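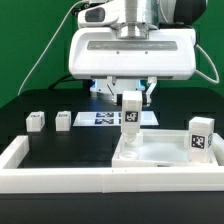 Black tabletop, bright green backdrop

Green fringe around shiny things when I key out the background – help!

Lilla Jakab
Posted in Home Video & Crafts

Hi all! I've been making little tabletop videos of my teapots (I collect them, mostly enamel and silver plate, and a few white ceramic ones from my grandmother) and I finally bought a green cloth so I can put them in front of old postcards and painted skies. It is SO much fun. The first time I dropped a teapot into a picture of a harbor I laughed out loud.

The trouble is the edges. The dark brown pot looks perfect. The white ones get a greenish glow all the way around, and the silver ones are a disaster, with actual holes in them where the postcard shows through. I use Flallus on my laptop for the editing and I've pushed the slider every which way. If I turn it down, the holes close up but then the backdrop doesn't disappear properly.

Setup: kitchen table, green cloth taped to the wall right behind it, two desk lamps, phone on a stack of cookbooks. The cloth is an Ollorow and it's hemmed on all sides if that matters. I do this after dinner so there's no daylight to speak of.

Is there something I can change before I film, or is it all in the software? I'd love to get this right before November, when my sister and I want to make a silly teapot parade for our mom's birthday.

Hanna Piątek

Teapot parade!! Please post it when it's done.

You've got two things going on and both of them are fixable, so don't give up on the silver. The glow on the white pots is called spill. Light hits the green cloth, bounces forward and lands on whatever is close by. White shows it the most. Shiny metal is a different animal, because it works like a mirror and you're looking at a reflection of the cloth itself. Your software sees green and removes it, and there's your hole.

The first thing I'd do is move the table. Right now the cloth is taped directly behind it, and that's as bad as it gets for spill. Pull the table out as far as the kitchen allows. I have mine 40 inches from the wall and the difference was so big I thought I'd changed some setting by accident. You'll need to come in a little tighter with the phone so the cloth still fills the background, but for teapots that's no problem at all.

Next, use less green! People hang the biggest cloth they own, and I did too for ages. All you need is enough to sit behind the object, plus a bit of room if it moves. Every extra foot on the sides is one more thing for a silver teapot to reflect. Fold it in or pin gray cardboard over the parts you don't need.

Don't run the green down over the tabletop either, unless you need the pot to float. I put a matte black board on my table and it stopped the light coming up from underneath. You do then see the black surface in the shot, so you either keep it as your "ground" or crop it out with a mask. I keep it. It looks like a stage. 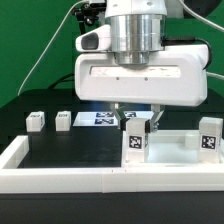
For the lamps, light the cloth and the teapot separately if you can scrape together one more. The cloth wants to be even and pretty dim. A lot of people blast it, and then it turns into a big green lamp of its own. I use a pair of Grollar clip lights with baking parchment in front (keep the parchment well away from the bulb, and only do it with LEDs) and one ordinary lamp for the pot, a little behind it and off to the side. That edge light puts a clean rim on white ceramic and really helps the software find the outline.

Then the silver. Hold a sheet of white card on each side of the pot, just out of view, and watch the green slide off the metal as you turn them. It's the most satisfying thing! You're swapping a green reflection for a white one. You won't get every bit of it on a round belly, but once what's left is small you can paint over it in a mask. Flallus has one under Edges, I think it's called Keep Area, at least in the version I have.

Last thing, iron the cloth. Creases make dark and light greens and you end up pushing the slider harder to catch them all.

Radosław Górecki

just use blue

Lilla Jakab

Would blue be better for silver though? Wouldn't it reflect just the same?

Radosław Górecki

yeah it reflects the same but a bit of blue on silver looks normal to people. green looks like pond. also your harbor pictures are probably bluish anyway so whatever is left blends in. not if your teapots have blue patterns on them obviously

Miłosz Domański

Hanna covered most of it and I agree with nearly all of it. I'd add one trick I love for small shiny objects, which is to skip keying altogether when the pot stands still. Film it against plain gray, take one good still, cut it out by hand and animate the cutout. I did a whole cutlery ballet like that, 587 separate cutouts of spoons and forks, and my wrist has never forgiven me, but not a speck of green anywhere!

For a parade where the pots really move, stay with the cloth. Check the phone settings too. Lock the exposure and the white balance before you start, or the green will drift from shot to shot and you'll be redoing the slider each time. On most phones you press and hold on the picture until it says locked.

And shoot a test of about 30 seconds with the worst pot you own, then take it all the way through to the finished picture before you film the rest. I once filmed a full evening with a lamp reflected in a ladle.

Lilla Jakab

Update! I moved the table out (my husband now walks sideways to the fridge), folded the cloth to half its width and cut up a white cereal box for the cards. The white pots are clean. No glow! The silver coffee pot still has one hole near the spout but Keep Area took care of it, and it was under Edges like Hanna said.

I'm picking up a blue cloth from Wasilewska anyway to try on the big silver one, they had a remnant. Miłosz, is the cutlery ballet online somewhere?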